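3.2 Cell setup and upkeep

The simulated cell was built to follow the layout of the physical cell at the Skaneck site, so that a fault found in one could be looked for in the other. It consists of a single Franka Emika Panda arm placed beside a long wooden table, with a two-finger black gripper at the flange. One camera view is taken close to the fingers and a second from across the table. Both are saved for every trial, along with the joint positions and the commanded finger width.

The arm model was used as supplied. The gripper model was not. In the first version, the finger linkages were treated as one rigid body on each side, and the pads tilted when they met a curved surface. Gebremichael's linkage model was used in its place, with each link given its own joint and its own collision shape. This slowed the simulation, but the pads then stayed parallel on thin parts such as necks and spouts. The close view was used to check how the pads lined up with a part before a trial was accepted into the set.

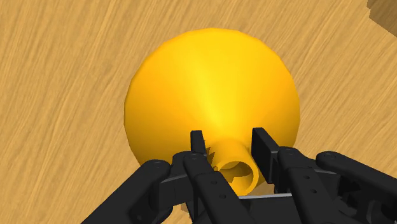
Figure 3. Close view of the gripper with the funnel spout between the two fingertip pads. The notched edge at the left of the spout appears to be a mesh artifact.

The funnel needed the most attention of any object in the set. Its bowl and spout were modeled as two separate shapes, and the place where they meet is rough. The notches have no effect on the drawn position of the funnel, but a contact solver that reads the visible mesh may report several contact points where a real spout would give one. We therefore kept the visible mesh for drawing only and gave the spout a plain cylinder as its collision shape. The hole through the spout was left out of the collision shape, as no task puts anything through it.

Upkeep of the cell fell into two parts. The first was a check of the home pose. The arm was sent to its home position at the start of each run, and the pose was compared with a stored one. If the two differed by more than the limit set in the Senon control software, the run was stopped and the base frame was loaded again. The second was a check of the fingers. They were opened fully, closed on nothing, and opened again, and the width was read at each stop. A finger that did not come back to the same width on both sides pointed to a joint limit that had been overwritten by an object file.

The second fault was the more common. Over 915 trials it appeared in three separate runs, each time after a new object had been added to the library. Mhairi McIver traced it to a naming conflict: the object files and the gripper file both used the same short names for their joints, and the file loaded last took priority. Renaming the gripper joints with a prefix cleared the fault. The finger check was kept in place, and it is now repeated every 300 trials.

Tall objects were handled separately. For these the arm comes down from above with the fingers pointing straight down, and the grasp is made at the neck. The approach height was set by hand for each object and stored in the Stumia task file. 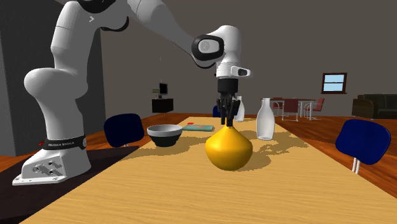 Does the finger check have to be repeated after an object is removed from the library?
Only if other object files are reloaded at the same time. Removing an object does not change the joint limits by itself, but a reload reads every remaining file again and can bring back an old conflict.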